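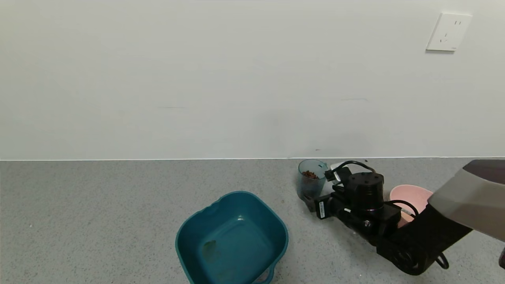

## Setting out the counter before the arm is switched on

These tips are issued to all households and training kitchens using a Rorkitz arm for pouring and transfer work. They supplement the maker's handbook and the Citdale kitchen safety rules, and do not replace either. Queries should go to Urszula Rutkowska, Household Standards, Citdale.

A speckled stone-effect counter suits transfer work well, but small dark crumbs are easily lost against it. Wipe the surface and look along it from a low angle before each session. Pick up any stray specks by hand.

1. Place the receiving basin first, and place it where the arm can reach the middle of it without stretching. A wide, square basin with rounded corners is more forgiving than a narrow jug.
2. Stand the source cup on the same side as the arm. The arm should not have to pass over the basin to collect it.
3. Keep any bowl which is not in use well behind or beside the arm, or remove it. A bowl close to the gripper may be knocked by the wrist as it turns.
4. Leave the rest of the counter bare. Cloths, spoons, telephones and post are to be kept elsewhere until the arm has been parked.

## Choosing cups and basins

Light plastic is preferred for all practice work. Glass and thin china are not permitted within reach of a moving arm, whatever the skill of the person supervising.

- Translucent cups allow the level of the contents to be checked from the side. The small teal cup is a good pattern to follow.
- Wavy or scalloped rims are acceptable on the receiving basin. They should be avoided on the cup, where the gripper may close unevenly.
- Cups with a split or a softened rim must be thrown away. Do not tape them.
- A stained basin may be kept for practice with dry goods. It must not be used for food which is to be eaten until the stain has been removed or the basin has been passed as clean by the person in charge.

For stubborn marks on the floor of a plastic basin, spread a paste of bicarbonate of soda and water over the mark, leave it for 15 minutes, and rub gently with a soft cloth. Scouring pads leave scratches that hold dirt and should not be used on any vessel in the set.

## Filling

Underfill. A small amount of dry material in the bottom of the cup is enough to show whether a pour is sound, and far less trouble to sweep up.

Dry, coarse goods are to be used for the first 5 sessions. Coffee beans, dried peas and large pasta shapes are all suitable. Flour, icing sugar and ground spices are excluded at every stage, as fine dust works its way into the finger joints and is very hard to remove. Liquids may be introduced only after the supervisor has signed the pouring sheet, and then with cold water alone.

Pet food may be used, provided the vessels are marked and kept apart from those used for people.

## Cables

Most of the faults reported to Nerero, which services the arms in this district, begin with a cable. The following rules apply at all times.

- A cable should rise from the gripper in a loose, open loop. Tight bends at the plug are to be corrected before use.
- No loop may hang low enough to catch the rim of a cup, bowl or basin. Test this by moving the arm slowly through its full path with the counter clear.
- Where a cable loops beside the lower arm, check that it cannot be pinched between the wrist and the counter edge.
- Do not wrap cables in kitchen film, string or rubber bands. Use the soft ties supplied.

## Sockets and power

Know which wall socket serves the arm, and keep the way to it clear. The supervisor must be able to cut the power without reaching across the arm or over an open vessel.

Socket plates above a worktop should sit flat and firm against the wall. Any plate that is loose, cracked or warm to the touch is to be reported, and the socket left unused until a qualified electrician has seen it. A plate set at a slant should be looked at on the same visit. Wet basins must be kept on the far side of the counter from any socket.

## During the work

One person supervises, and does nothing else. Washing up, cooking and answering the door are to wait.

Hands stay off the counter while the arm is in motion. If a cup slips or tips, stop the arm first and tidy up afterwards. Do not try to catch it.

Long sleeves are to be rolled above the elbow, and lanyards and scarves removed. Children may watch from behind the marked line but may not place or remove vessels.

## Cleaning the gripper

Park the arm and switch it off at the wall. Brush crumbs from the fingers with a dry pastry brush kept for this purpose alone. Wipe the fingers and casing with a cloth that has been wrung out almost dry. Spray cleaners are not to be used on or near the motor housing.

Labels on the gripper must be left in place. If a label has begun to peel, press it down and make a note in the log. Nerero will ask for the details on it when a part is ordered.

## Records and checks

Enter each session in the log, giving the vessels used, the contents and any spill. A full check by Nerero falls due after 1,000 transfers or every April, whichever comes first. Replacement fingers are held by Kurek under part number 767, and up to two pairs may be requested by each household.

Completed log sheets are to be returned to Iwona Piątek at the Citdale office. Blank sheets are sent out with the cleaning supplies.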